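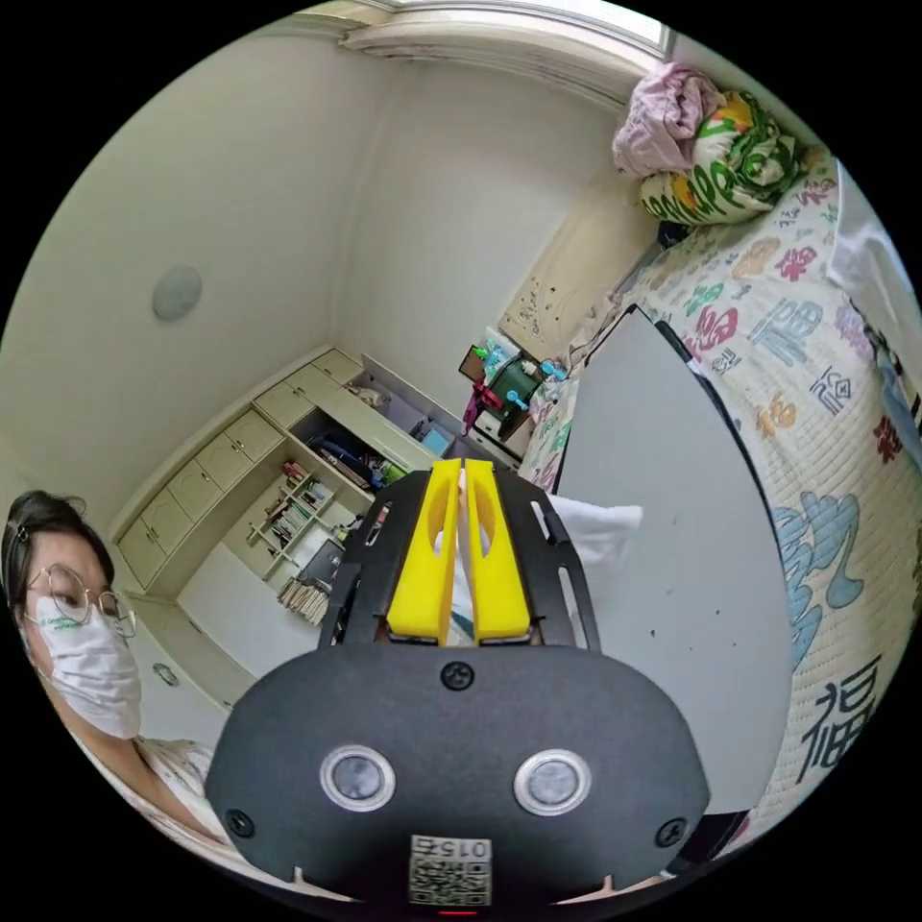 Planning for Household Automation: Buying Advice for Bedrooms and Living Areas

Advice sheet from the Durmont Household Equipment Service

Residents considering a robot for tidying, bed-making or light fetching are advised to settle the budget before visiting a showroom. The purchase price is seldom the whole cost. The tips below apply to machines kept in ordinary rooms, including small bedrooms with fitted cupboards.

Setting the budget

Divide the sum available into purchase, fitting, and running costs for the first 12 months. One household advised by the Service in July had set aside 2,197 for a single-arm machine and found that the quotation covered neither delivery nor spare fingers. Ask for both to be listed separately, in writing.

Replacement fingers and pads should be priced at the time of purchase. A machine with parts that can be changed at home with an ordinary screwdriver will generally cost less to keep than one which must be returned to the supplier.

Measuring the room

Measure the clear floor between the bed and the nearest furniture at its narrowest point. Open every cupboard door fully and measure again. Small doors with round knobs are harder for many grippers than bar handles, and replacing the knobs may be cheaper than buying a more capable hand.

Note the height of the highest shelf in regular use. Arms are sold by reach, and a longer arm needs a heavier base. Dzintra Pärn, who carries out home visits for the Service, recommends marking the proposed parking place on the floor with tape and living with it for 14 days before ordering.

Bedding and soft items

Quilts, folded blankets and pillows are the most demanding items in the home for a machine to handle. Buyers should ask the supplier to demonstrate with a quilt of the weight used at home. A demonstration with a tea towel is not sufficient. Quilted bedspreads should be tried separately from plain sheets, as thick stitching alters the grip.

Books and small ornaments on open shelves should be included in the list of tasks only if the household wishes them to be moved. Each additional task may add to the setting-up fee.

Comparing quotations

Obtain at least two quotations for the same written list of tasks. The list should state the room, the item and the place where it is to be put. Suppliers in Flallwood and Hokodden will usually visit free of charge, though some charge for a second call.

Check the length of the guarantee, who pays carriage on repairs, and whether the machine continues to work if a subscription lapses. Keep the receipt and the task list together.

Enquiries about this sheet may be addressed to Huguette Moulin at the Durmont office. Tape measures and blank task lists are available at the front desk until 2 p.m.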